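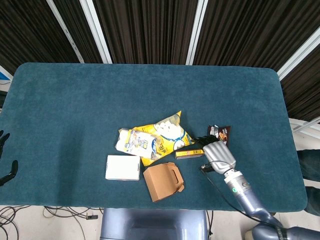
Snack sorting with the Plinard glove set, right hand going for the chocolate.

I've had the Plinard teleoperation gloves for three weeks now and I'm still finding excuses to put them on. You wear them, you move, and the robot's hands move with you while the software records every joint. We've saved 265 demonstrations so far, mostly picking up packaged snacks and small boxes from a felt-covered table.

The finger tracking is what sold me! Curling all the fingers around something thin like a candy bar wrapper feels natural after about 3 tries, and my old Visix controllers never got me there (I had one trigger for the whole hand, and it was a pain). Crumpled bags are harder. You can't feel how hard you're squeezing, so you learn to watch the packaging and go slow.

Setup took me most of an afternoon. The calibration wizard wants both hands flat, then in fists, then flat again, and it forgot my left thumb twice. Battery life is good, and the wrist straps stay put even in a long session.

Gripes: the recordings come out in numbered folders with no way to rename them inside the app, and deleting a bad take needs four clicks. A fix is promised for July.

I'd buy them again. If you only need a simple two-finger gripper, the cheaper Flostar joystick will do fine.

Posted 14 June 2022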